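Projektbericht: Autonome Bodenfahrt mit Hinderniserkennung
Wahlpflichtkurs Robotik, Projektgruppe Lerkby
Stand: Sonntag, 17. Januar 2021

1. Aufgabenstellung

Das Fahrzeug Lerkby soll eine Strecke entlang einer Wand selbstständig abfahren, Hindernisse am Boden erkennen und davor anhalten. Vorgabe des Kurses war, ohne Laserscanner auszukommen. Verwendet werden eine Farbkamera, zwei Ultraschallsensoren und die Radencoder. Grundlage ist das Fahrgestell Prirkora aus dem Vorjahreskurs, dessen Motortreiber im August ersetzt wurden. Die Steuersoftware wurde neu geschrieben, nur die Encoderauswertung ist übernommen.

2. Bildverarbeitung

Die erste Fassung trennte Boden und Hindernis über einen festen Helligkeitsschwellwert. Auf mattem Untergrund arbeitete sie brauchbar. Vor glatten Flächen stieg die Zahl der Fehlauslösungen stark an, der Regler bremste dann in kurzen Abständen und das Fahrzeug kam kaum voran. Die zweite Fassung sucht zuerst die Unterkante der Wand und wertet nur den Bildbereich darunter aus. Die Kante wird über den vertikalen Gradienten bestimmt und mit einer Ausgleichsgeraden angenähert. Weicht die Steigung zu stark vom Vorgängerbild ab, wird der alte Wert weiterverwendet.

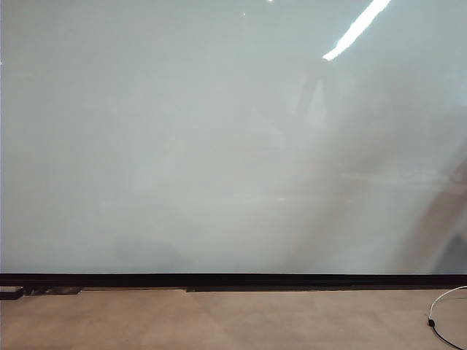 Für die Abstimmung der zweiten Fassung wurden die Parameter Kantenschwelle, Mindestfläche und Glättung getrennt variiert. Spiegelungen erwiesen sich als schwierigster Fall: Der helle Streifen der Deckenleuchte oben rechts auf der Fläche überschreitet jeden sinnvollen Schwellwert, der dunkle, weiche Fleck links der Mitte liegt dicht über der schwarzen Leiste und damit nahe an der Auswertegrenze. Die Leiste selbst eignet sich gut als Bezugslinie, weil sie gerade über die volle Breite verläuft. Das weiße Kabel auf den Fliesen fällt dagegen in den ausgewerteten Bereich und ist zu dünn für die anfangs gewählte Mindestfläche. Diese wurde deshalb auf 36 Pixel gesenkt. Kleinere Werte führten dazu, dass Fugen als Hindernis gemeldet wurden.

3. Fahrversuche

Die Versuchsstrecke war 2000 mm lang. Gefahren wurden 11 Durchgänge mit unveränderter Software. In neun Durchgängen hielt das Fahrzeug vor dem Hindernis an. In einem Durchgang blieb es ohne Hindernis stehen, in einem weiteren wurde das Hindernis zu spät erkannt und berührt. Der Sollabstand zur Wand betrug 490 mm. Der Abstandsregler schwingt nach dem Anfahren leicht über, beruhigt sich aber vor der Streckenmitte. Ein kleinerer I-Anteil verringerte das Überschwingen, verlängerte jedoch die Einschwingzeit. Der ursprüngliche Wert wurde beibehalten.

4. Offene Punkte

Die Kamerahalterung verdreht sich bei Erschütterungen und muss vor jeder Versuchsreihe nachgestellt werden. Ein Ersatzteil ist konstruiert, aber noch nicht gedruckt. Die Belichtungsautomatik ist weiterhin aktiv und verschiebt den Grauwert des Bodens, sobald eine Leuchte ins Bild kommt. Für die nächste Fassung ist eine feste Belichtungszeit vorgesehen. Die Ultraschallsensoren werden bisher nur zur Abstandsregelung ausgelesen, eine Zusammenführung mit den Kameradaten steht aus.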